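Planner says success, gripper stops short of the grasp pose

Posted by Ieva Siliņa

Two arms, one table, Umel planner. Every approach plan comes back valid, then the left arm stops about 10 mm early and the controller reports "goal reached" with great confidence. Goal tolerance is already tiny. Happens with and without the wrist camera in the loop. What am I missing?

Aivar Ots

Have you tried restarting it?

Frøydis Solheim

Check which tolerance you made tiny. The planner has one and the trajectory controller has its own, and the second one wins. Then compare timestamps. My overhead and wrist streams were 337 ms apart for most of January, and I blamed the kinematics the whole time. Two views from our table: 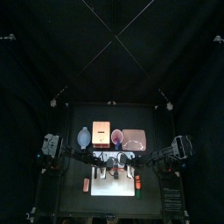
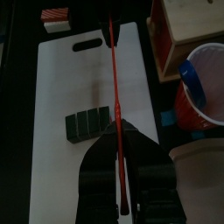

Log commanded and measured joint positions for 40 runs and plot the difference. If it's constant, look at the tool frame in your robot description. If it wanders, suspect the clocks. Restarting fixed mine too, until Sunday.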